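カテゴリ：ロボット制御・認識・計画 ＞ 仕分け
回答3件　コメント2件　シェア35

仕分けタスクの計画部分、ラベルの読み取りはどこに入れるべきですか？

Flutamau_nori

卓上の仕分けをやっています。カゴの前に手書きの紙を置き、その文字に合う物だけをカゴへ入れるという課題です。構成は、認識ノードが物体リストを出し、計画ノード（Tanuiの行動木）が次の動作を選び、把持ノードが腕を動かす、という素直な三段です。動き始めると本当に楽しくて、週末がまるごと消えました！

困っているのはラベルの扱いです。今は起動時に一度だけ文字を読み、「fruits」という文字列をカゴのIDに結びつけています。ところが紙を少し動かすと対応がずれ、計画が古い位置を信じたまま進みます。毎周期読ませると今度は遅く、腕が文字にかぶった瞬間に認識結果が空になって木が最初からやり直しになります。
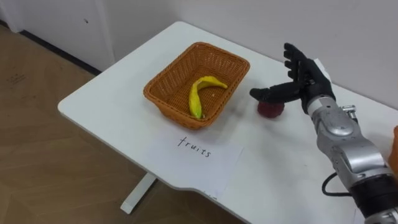 ラベルは毎周期読み直す必要がありますか？
文字そのものは起動時と紙が動いたときだけで足ります。毎周期追いかけるのは紙の位置だけにして、文字列は前の値を持ち続けてください。

と、ここまでは前のスレッドで教わったのですが、「紙が動いた」をどう判定するかで止まっています。腕で隠れただけなのか、本当に動いたのかの区別がつきません。よろしくお願いします！

シェア 2

Brulludar工房

いいところまで来ていますね！ 私も同じ所で詰まったので、うちのやり方を書きます。

紙とカゴに状態を三つ持たせます。「見えている」「隠れている」「失われた」です。見えなくなったら、まず腕の関節角からカメラ画像上の腕の輪郭を描き、紙の最後の位置と重なるか調べます。重なれば「隠れている」で、位置も文字列もそのまま保持。重ならないのに見えなければ「失われた」にして、その時だけ計画を止めて読み直します。

行動木の側では、条件ノードに認識結果を直接つながないのが大事です。間にワールドモデルを一枚はさんで、木はそれだけを見る。これで空の認識結果が来ても根まで戻らなくなります。うちはこの変更だけで39行でした。気持ちいいですよ、やり直しがぴたっと止まると！

あと、カゴに入れる物と入れない物は必ず混ぜて試してください。果物だけだと、ラベルを全然読んでいない計画でも満点が取れてしまいます。テープのように真ん中に穴がある物は把持候補の出し方も変わるので、良い練習になります。
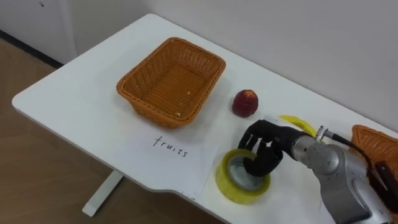 「fruits」の紙のそばのテープに手を伸ばしたところ。指は中央の穴の側。

テープの場合、外側からはさむ候補と穴に指を入れる候補の両方が出ます。点数が近いと周期ごとに入れ替わって手が迷うので、一度選んだ候補に少し加点しておくと落ち着きます。

haru39

カメラを増やせば解決だと思います。うちは増やしたら直りました。型番は忘れました。

Brovedcombeフォーラム常連

上の方の三状態に賛成です。足すなら行き先が二つある場合の話を。カゴが「fruits」だけのうちは「入れる／入れない」で済みますが、「office supplies」のカゴができると、どちらに入れるかの判断になります。文字列の一致ではなく、物体名とラベルの近さを全部のカゴについて計算し、一番高いものを選ぶ形に早めに変えておくと後が楽です。

それから、つかんだ後の物体は扱いを切り替えてください。つかんだ瞬間に「机の上」から外して「手の中」に移し、位置は手先の姿勢から計算する。これをしないと、手の中のバナナを机の上の新しい物体として登録し直し、もう一度取りに行こうとします。見ている分には可愛いのですが（笑）

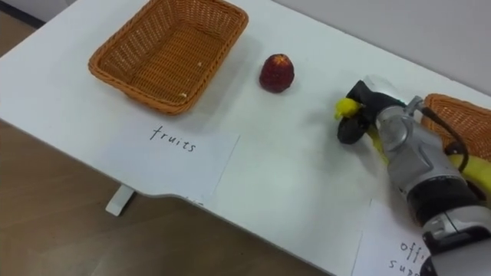

Gilmar Toledo

横から失礼します。手の中の物体について、一つだけ追加させてください。

長い物をつかむと、腕の輪郭だけで隠れ判定をしても足りません。はみ出した部分が紙やカゴにかぶるからです。つかんだ時点で物体の形を腕のモデルにくっつけて、輪郭を一緒に描くようにしてください。衝突判定用に付けている形状があるなら、同じものを使い回せます。

もう一つ、文字の一部だけが見えているときも要注意です。「off」と「sup」だけ読めた結果で元の文字列を上書きすると、行き先が消えます。長い方、または確信度の高い方を残すルールにしておけば大丈夫です。ログには古い値と新しい値を両方出しておくと、後で再生したときに原因がすぐ見つかります。ぜひ結果も書き込んでください、続きが読みたいです！

コメント（2）

Flutamau_nori
ありがとうございます！ ワールドモデルをはさむところから始めます。

Brulludar工房
形状の使い回し、やっていませんでした。今夜入れます！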